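Notes from session 4, Evening Course in Household Paperwork and Records, 2021-06-22

Okay, so these are my notes typed up from the board, plus the bits I said out loud and forgot to write down. If you missed the session, read this before you start on your own boxes and you'll be fine!

## Where we left off

Last time we did the big sort: everything out of the drawers, everything into piles. Most of you came back with a "not sure" pile taller than all the others put together. Good. Mine was too, the first time (and the second). Today is about that pile, and about how long to hang on to things.

## Three questions to ask a piece of paper

1. Could I get another copy easily?
2. Would anyone ever ask me to prove this?
3. Do I like it?

Question 3 counts. A postcard from your aunt fails the first two and you should still keep it. But be strict about which pile it goes in, because sentimental stuff sneaks into the tax folder and then you spend twenty minutes in front of the tax folder reading postcards.

## Keep forever

Birth, marriage and death certificates, adoption papers, citizenship papers, military discharge papers, wills (the signed original, please, and tell somebody where it is). Diplomas if you want them.

I put all of these in one folder that I can grab with one hand. If the folder gets too fat to grab, something in it doesn't belong.

## Keep while you own the thing

House deeds, car titles, warranties, receipts for big repairs. When you sell the house, don't toss the repair receipts the same day – they can matter for your taxes that year. Manuals are a maybe. Almost every manual is online now, and I let go of 18 of them in May without missing a single one. The old furnace manual stayed, with the installer's pencil notes all over it.

## Keep for a while

Tax returns and whatever backs them up. Rules differ depending on your situation, so check the current advice from the tax people and don't go by what your brother-in-law does. Bank statements, if your bank keeps them online, can usually go once you've checked them off. Utility bills: same, unless you claim a home office.

Somebody asked about pay stubs. Hold on to them until the yearly form shows up, compare the two, and then shred.

## Naming your scans

This is where people give up, so let's go slow. You need a name that sorts itself. I use year first, then who sent it, then what it is:

- 2019 Prurham Water final bill
- 2020 Tsai Dental receipt crown
- 2021 Dradunstead County property tax

Year first, always. If you start with "bill" you'll have 378 files called bill-something and you'll be opening every one of them to find the water. Spell the sender the same way each time, too. I had Misgate Insurance under three different spellings and thought I'd lost a whole policy.

Two folders deep is plenty. Any deeper and you'll forget which branch you were on.

## Scanning without losing your mind

Don't scan everything. Scan the keep-forever folder first, then stop and have a snack. A phone does a decent job if you lay the page on something darker than the paper and keep your own shadow out of it. Check the first page at full size before you do the next forty! Faded register receipts should go early, they only get worse.

Then back it up in 2 places, and have one of them be somewhere other than your house.
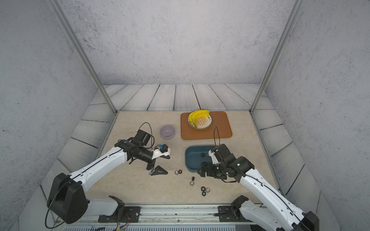
Wing-yan Ko thought my year-first rule falls apart for medical records, where you want everything about one knee together and don't much care what year it was. Fair point, and I've changed my mind a little. For medical stuff, make a folder per person, then a folder per problem, and keep the year-first names inside. That's still only two deep, so I get to keep my other rule.

We also talked about passwords to the scans. If you lock them, write the password down and put it with the will. Shuk-fan Hsiao's question about a parent's papers needs a session to itself – I've moved it to session 6.

## For next time

- Bring the "not sure" pile, whatever's left of it.
- Scan and name ten things. Only ten.
- Find your keep-forever papers and write a list of what's missing. Don't order any replacements yet, we'll go through the forms together.
- If you have a shredder, look up how many sheets it takes at once. Mine says eight and means five.

Usman Ghauri has the spare handouts from session 3 if you need one.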